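## Connection Pools Under Load: The Starex Migration

When the engineering staff at Fleselero moved their order service to Starex, a Java application server, the first week of April brought an unexpected number of timeouts. The service handled 3,293 requests in its busiest minute, and the database itself was barely working. Requests were waiting for a connection that other threads had not returned.

Kha Ung, who led the migration, traced the problem to a reporting class named Skulley. It opened a connection in its constructor and closed it only when the report finished without error. Each failed report left one connection checked out. With the pool limited to 36, a single morning of failures was enough to stop the service.

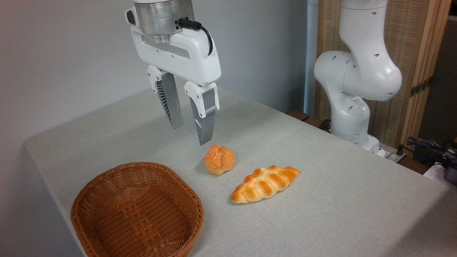
## Closing What Was Opened

The team rewrote Skulley so that every connection, statement and result set is declared in a try-with-resources block. Java closes these in reverse order, even when an exception is thrown. The change touched 3 classes and removed roughly 200 lines of older cleanup code.

Ung also set a leak detection threshold, so that a connection held too long is written to the log along with the stack trace of the caller. The pool size was left as it was. A second service, Kim, is scheduled for the same review before it moves to Starex.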